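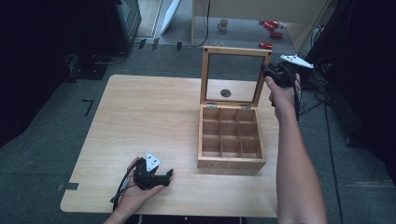
Nine-Compartment Wooden Box with Hinged Lid

Edness sells this as a tea box. We list it as a box, because tea is only one of the things people put in it and we have our doubts about how many tea bags anyone needs to sort.

The inside is split three by three into square compartments with thin wooden partitions. The lid is a frame with a large rectangular opening, held on by two small silver hinges at the back edge. The maker's sheet claims the hinges are good for 4000 openings. We have no way to check that and would not buy on the strength of it.

Good for: beads, buttons, screws, sample stones, seed packets if you fold them.
Less good for: anything powdery, or anything you plan to carry around. The partitions are thin – treat them as dividers and don't pack them tight.

"Premium organizer" is the maker's phrase. It is a plain box at a fair price, and the square compartments are easier to label than the long ones in the Osagie box we used to carry.

Price: $32
Returns: 60 days, unused
Limit: 3 per order

Customer note, Valentina Cabral: "Bought for earrings. Fine. I would have liked a latch."

Stock checked April 6, 2018. Questions about bulk orders go to Renato Riquelme at the Ikwood counter.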